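Pre-Visit Inspection Checklist – Demonstration Cell 2
Site: Stirari, assembly hall
Event: Kedia supplier visit and open day
Date: September 18, 2023
Inspected by: Refilwe Mahlangu
Second check: Anel Potgieter

1. Guarding and access
1.1 Visitor line marked on floor – OK
1.2 Gate interlock stops arm motion when opened – OK, tested from both sides
1.3 Emergency stops reachable from the visitor side – OK
Comment: The stop by the aisle was hidden behind the Skornik banner stand. Banner moved.
1.4 Reduced speed selected for demonstration program – OK
1.5 Teach pendant on its hook, cable off the floor – NOT OK at first check, corrected

2. Air and electrical
2.1 Supply pressure steady with cell running – OK
2.2 Hoses free of rubbing at the wrist – OK
2.3 Cabinet locked, key with shift lead – OK
Comment: Cabinet filter is due in April. No action for this visit.

3. Gasket application
3.1 Program 126 loaded, version matches the job sheet – OK
3.2 Gasket lot 755 in use, box labeled – OK
3.3 Panels wiped and dry before loading – OK
3.4 Liner on the exposed face complete, no lifted corners – see comment
3.5 Mounting screws on tool flange checked with driver – OK
Comment on 3.4: Check the corners by eye with the arm stopped and the gate open. Do not reach in from the visitor line. Black gasket on gray speckled panel, 3M-marked liner facing out: 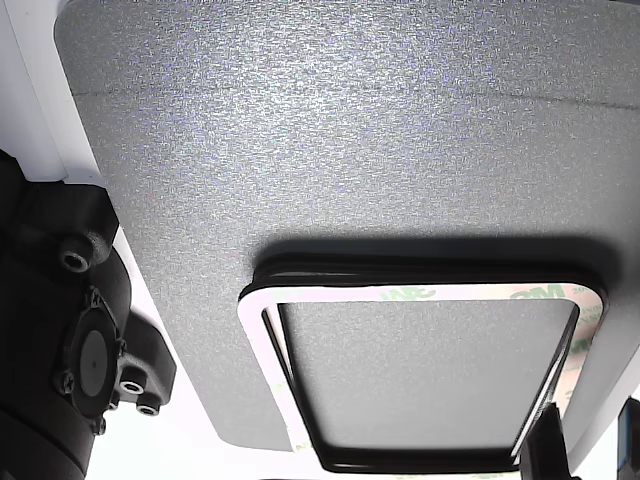 Fadime Yüksel: I would add a line under 3.4 for who may peel the liner during the demonstration. Last open day a guest from Sithole was offered the tab to pull, and the gate was open longer than the script allows. Please limit it to the operator.

Reply, R. Mahlangu: Agreed. Added as 3.6.

3.6 Liner removed by operator only, gate closed before restart – briefed

4. Visitors
4.1 Safety glasses at hall entrance – OK
4.2 Group size limit posted – OPEN, sign still at the printer
4.3 Walking route clear of pallets – OK

Released for demonstration once 4.2 is closed.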